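Odadstead grippers, round one: the curved fingers are winning

October 1, 2019

I spent most of my morning over at the Odadstead lab, where they're finally running the gripper comparison everybody in our little corner of the building has been talking about since January. Two hand-held designs are up against each other, the Serstead and the Vundov, and I got to hang around, ask too many questions and try a pair myself (more on that in a second!).

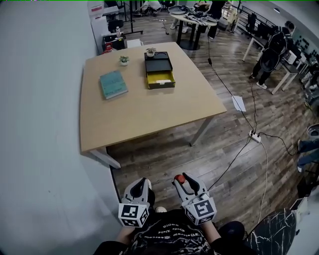
Small objects, a drawer organizer and two grippers at the Odadstead trials.

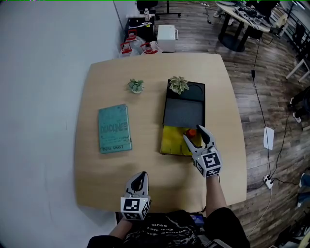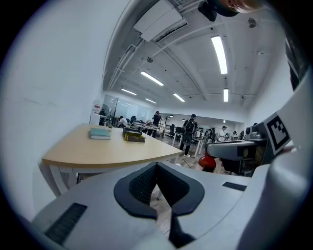 Edvin Nordin runs the tests, and he keeps the rules simple. Each person gets 80 tries with one design, takes a long break, then does 80 more with the other. A try counts if the object gets picked up and set down where it's supposed to go without being dropped or shoved along the table. Knocking over a plant counts as a miss, and Edvin told me he's very strict about that one.

So far the Serstead is ahead, mostly on small stuff. Its curved fingers seem to get around round things without pushing them away first, and people who had never held one before were doing fine after a few minutes. The Vundov has a stronger squeeze and does better on books and anything flat, but it's heavier, and you start to feel it in your wrists. I did maybe a dozen tries with each and I'm still sore, which says more about me than the hardware.

The part I didn't expect to care about was the markers. The cameras use those black-and-white squares to work out where each gripper is, and if you turn your wrist too far the tracking gets jumpy. Lachlan Sutherland, who handles the camera side, wants to try tilting the cubes a little on the next batch. He also wants a wider lens, but he's been asking for that all year and I think Edvin has stopped answering.

They've logged more than 400 tries, and the plan is to keep going until both designs have been through the whole set of objects, then repeat the best of it on an arm over at the MacRitchie building. That's the test I really want to see. Something that feels great in your hand can be pretty clumsy once it's bolted to an arm, and Lachlan thinks the Vundov could catch up there, with the weight no longer being anybody's wrist problem.

If you want a turn, talk to Edvin. He's after people who've never used either one, and left-handers especially.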